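Home Tidy Laundry Kitchen Shed About Search

Sock drawer reset: roll, line up, shut the drawer

Quick one today. Washing's on the line, kettle's on, socks are the only job I've got the patience for. 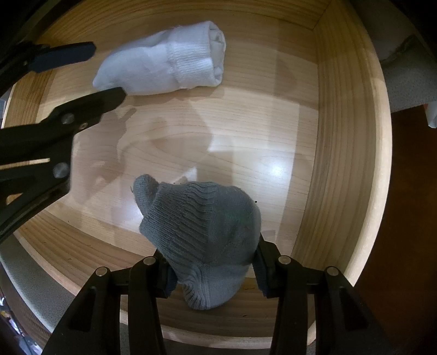 What you need

The drawer. All the socks, and I mean all of them, the ones in the gym bag too. A dry cloth. A flat bit of bed or bench to work on. Forty minutes for a bad drawer, much less for a decent one.

Dividers are optional. More on those further down.

Step 1. Everything out

Tip the lot on the bed. Don't sort while it's still in the drawer, you'll end up shuffling the same six socks from the left to the right and calling it done.

Drawer right out if it'll come. Mine has a little plastic catch each side, push one up and the other down. If yours is on old timber runners it just lifts. If it won't budge leave it where it is and work over the top.

Step 2. Wipe the bottom

Fluff, grit, a bobby pin, that silica packet from the shoes. Vacuum with the brush end first if it's bad, then the dry cloth. Bare timber doesn't want a soaking. Barely damp cloth for a mark, then leave the drawer open till you're back from hanging out the next load.

No liner for me. Paper ones ruck up and the socks get in underneath. If you've got rough timber that snags, cut a bit of plain wallpaper offcut to size and put a dab of Blu Tack in each corner.

Step 3. Match up

Lay singles out in rows, heels all facing the same way. Goes quicker by colour first: whites, greys, blacks, then everything with a pattern. Do it by the window. Navy and black look the same under a warm bulb and you will get it wrong, I do every time.

Greys are the worst. Three packs bought over three winters and they've all faded differently. Check the cuff, the ribbing's usually a different width even when the colour's close. If the cuffs match and nobody's going to see your ankles, call it a pair.

Leftover singles go in a paper bag on top of the washing machine. Two washes. If the mate hasn't turned up by then the single goes to the rag pile.

Step 4. Chuck what's dead

Quick test, hand inside the sock, spread your fingers.

Can see skin through the heel: rag.
Hole in the toe smaller than a pea: darn it or don't, but decide now.
Cuff won't spring back: rag.
Bit of pilling: keep. Run a sock shaver or a disposable razor over it, lightly, sock pulled flat on the bench.

Council bin is the wrong place for clean cotton if you can help it. Cut the tubes open and they're good for bike chains, shoe polish, louvres. My Eltumlow shed box takes as many as I can fill it with.

Step 5. The roll

I used to ball them, cuff turned over the pair like Mum did. Stuffs the elastic. One side stretches every single time and after a year you've got a tight sock and a saggy one. So now they get rolled.

Lay one sock flat, heel up, smooth it with the side of your hand.
Second one straight on top, toes level.
Start at the toe. Roll towards the cuff, firm but dont strangle it.
Stop at the ribbed bit. Fold just the top layer of cuff back over the roll, shallow, two fingers' worth.
Give it a squeeze to see if it holds.

Should sit like a little swiss roll. If it springs open you've started too loose, go back to the toe and do the first turn tighter. Everything depends on that first turn.

Ankle socks: same thing but there's hardly any cuff. Fold the pair in half and tuck the toes into the opening instead. Not pretty. Stays put.

Football socks and thick hiking ones: fold in three, don't roll. Rolled they're the size of a bread roll and the drawer won't close.

Stockings and tights: different drawer altogether, or a zip bag. They catch on everything.

Step 6. Back in

Back row first. Lay each roll on its side, running across the drawer, and work forward. Least used at the back (thermals, the good white ones for weddings), everyday stuff at the front where your hand goes at 6 am in the dark.

One layer. If you need a second layer you've got too many socks or too small a drawer. Sorry.

Leave a hand's width free at the front. That's where the clean ones go when you can't be bothered, and you won't be bothered, so plan on it.

Don't jam the rows. A full tight drawer looks great the first day, then you take one pair out and the whole row flops over anyway.

Dividers, yes or no

Tried three kinds.

Zolau spring-loaded ones. Good grip, nice and low. Measure the inside first, mine's 910 mm wide and they only stretched that far at a pinch. Wrong for a drawer with walls that have a bit of a bow in them, one end sits proud and pops out when you slam it.

Lerero fabric honeycomb thing. One pocket a pair. Kids love it. I lasted a week, pockets too small for anything woolly.

Shoebox lids. Free. Cut to fit, staple the corner. Still using these in the spare room.

For the main drawer I've gone back to nothing at all. Rolls on bare timber. They shift a bit when you open it in a hurry, so what.

Keeping it that way

Roll straight off the line, before the basket comes inside. Standing at the line you've got a flat surface if you keep an old tray table out there. Once they go in a pile on the couch they live on the couch.

Peg them in pairs, by the toe. Half the matching is done before they're dry. Toe pegging leaves the cuff alone too, pegs on elastic leave a dent.

Top up from the front, push the row back. Then the same two pairs don't get flogged to death while the others sit there.

Every December I do the big one, same day as the Christmas tablecloth comes out. Everything on the bed again, steps 1 to 6. The rest of the year it's five minutes.

Bits people have asked

Does rolling wreck the elastic? Less than balling, far as I can tell. Keep that cuff fold shallow. If you're worried, skip the fold and stand the rolls tight against each other.

Cedar balls? Fine for wool. Pop them in the back corner, sand them lightly when the smell goes. Waste of money with cotton.

My drawer sticks. Candle stub along both runners, slide it in and out a few times, wipe off the crumbs. If it's swollen from the humidity wait for a dry week before you go planing anything.

Baby socks? Mesh bag in the wash, same mesh bag in the drawer. Don't roll them, life's too short.

Merino? Roll looser and put them away bone dry. I got my Lục hiking pair in the op shop and they've outlasted everyhting else in there.

Right, next load's beeping. Undies drawer is next on the list, same idea, less matching.

Filed under: Drawers & Cupboards, Laundry, Under an Hour

2766 views

More from Tidy
Fitted sheets, the lazy fold
Tea towels: how many is too many
What to do with a bag of odd socks
Jumpers on a shelf that won't slump
Getting texta off a timber drawer front
The linen cupboard, one shelf at a time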